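Setup Guides > Before You Buy

Section 2. Planning the Bench and the Budget

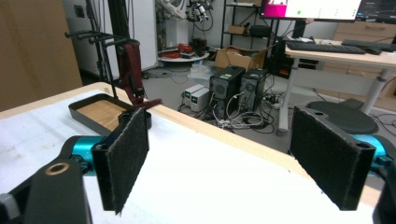
Most of the money in a first Pelier setup goes on the arm and the hand-held gripper, and most of the delay comes from everything else. Read this section before you send an order to Colta. It covers floor space, power, spare parts and the order in which to buy them. Plan for the equipment around the table as well as on it: one red arm over a single tray can share a room with a pair of computer towers, two bench supplies and a good deal of cable on the floor. None of that appears on the arm quote.

2.1 Measure the space

1. Choose the table first. A plain white top with a hard surface is fine. It will get smudged and worn, so do not pay extra for a finish.
2. Allow 50 inches of clear floor on the side where the operator stands with the gripper.
3. Mark where the arm stand will go. Check that the arm can reach the far edge of your tray without the stand blocking the operator.
4. Decide where the computers will sit. If they go on the floor, keep them out of the walking path.

Note: Measure the doorway too. The Sokwood stand ships assembled and cannot be tipped on its side.

2.2 List the power you need

1. Write down every item that plugs in, including monitors and chargers.
2. Count the wall outlets within reach of the table.
3. If you are short, ask your building office for a new outlet before the equipment arrives. Ours took 23 days.
4. Budget for cable covers at the same time as the outlet work.

Caution: Do not run a bench supply and a computer tower from the same light-duty extension cord. Do not plug one power strip into another.

2.3 Set the budget

1. Get a written quote for the arm, stand and controller as one line.
2. Get a separate quote for the hand-held gripper. Ask whether the finger pads are included and what a replacement pair costs.
3. Add $900 for cables, strips, covers, trays and shelving. Ruth Flores, who does our purchasing, found that our first bench used almost all of it.
4. Add the Inga software license. It renews every December, whatever month you buy it in.
5. Leave shipping on its own line. Stands are charged by size and arms by weight.

Note: Finger pads are a wear item. Order seven pairs with each gripper — the price per pair drops at that quantity, and single pairs are often out of stock.

2.4 Place the orders

1. Order the stand and the arm first. They have the longest lead time.
2. Order the gripper once you have a ship date for the arm.
3. Buy computers and monitors last. Check the Inga requirements page on the day you order.
4. Keep the shipping boxes until the warranty check is complete. Returns without the original box are refused.

Caution: Do not accept a split delivery of the arm and its controller. They are matched at the factory and must be signed for together.

Send questions about quotes to Analyn Galang and include the quote number. For mounting the arm, go to Section 3.

Last updated: 3/5/18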